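COMICS PUBLISHING AND PRODUCTION
Week 6 handout: Page formats, panel transitions and digital editions

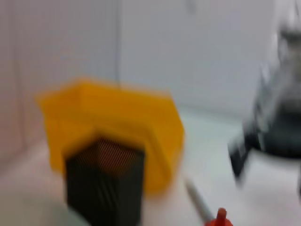

These notes assume you have done the Week 5 reading on print imposition. The terms live area, trim and bleed are used as defined there.

1. Page and reading unit

In print the reading unit is the spread. Two facing pages are seen together before either is read, so a reveal placed at the top of a right-hand page is already visible while the reader is on the left. The usual remedy is to put the reveal on a left-hand page, after a page turn.

In a digital edition the reading unit depends on the device and the reader's settings:

Full page, portrait tablet. One page at a time. Every page behaves as a page turn.
Full spread, landscape tablet or monitor. Close to print, but lettering may fall below a legible size.
Guided panel view. One panel or part of a panel at a time. Page composition is lost.
Vertical scroll. No page. Spacing between panels carries the timing.

A script written for one unit and sold in another will have its timing altered. Note the intended unit at the head of the script.

2. Case: Drarkora

Drarkora is a fantasy serial written by Seija Lindqvist and drawn by Elli Harju, published in print by Manninen and later issued on the Unetti reading app. The first print issue has 21 story pages. Page 8 is a single image of the drowned city of Cletidwood, placed on the left so that it follows a turn.

For the app the pages were first supplied unaltered. In guided view the Cletidwood page was divided into four zoomed regions and shown in reading order, with the whole image last. The effect was a slow pan followed by a pull-back, where the print version gives the whole at once. Harju redrew the guide path for the second release, showing the full page first and then a single close region at lower right. No art was changed.

Compare the two guide paths in your tutorial group. Consider in particular where the caption falls in each.

3. Panel transitions

We use a reduced list for marking purposes.

Moment: small change in time, same subject.
Action: one subject, distinct stages of a movement.
Subject: change of subject within the same place and time.
Place: significant change of location or time.
Aspect: different parts of one setting, time suspended.

Moment and aspect transitions tolerate guided view well. Subject transitions are weaker, as the reader relies on seeing neighbouring panels to establish who is facing whom. Place transitions normally need a caption or a change of colour palette if the page edge is not visible.

4. File preparation

Print colour pages are supplied as CMYK at 400 dpi. Line art is scanned separately and held on its own layer so that balloons and captions can be moved or translated. Digital pages are exported in RGB from the same master. Do not convert the print file back to RGB - the blacks will be uneven and flat colours will shift.

Lettering should be checked at final display size, on a device. A page that reads well at full zoom on a monitor tells you very little.

5. Release schedule

Serials issued in short instalments need a stopping point in each one. Lindqvist's outline for the second Drarkora volume allots 225 pages to 16 chapters of uneven length, and the chapter breaks were set before any page was pencilled. Breaks added afterwards tend to land mid-conversation.

6. Assignment 2

Choose a sequence of four to six consecutive print pages from a title in the library's reserve collection. Prepare a guide path for each page, numbering the regions in order. Attach a written rationale of no more than 400 words identifying any transition whose effect is changed. Manga titles are acceptable - state the reading direction on your cover sheet.

Due in October, at the start of the tutorial. Late work is penalised under the programme rules.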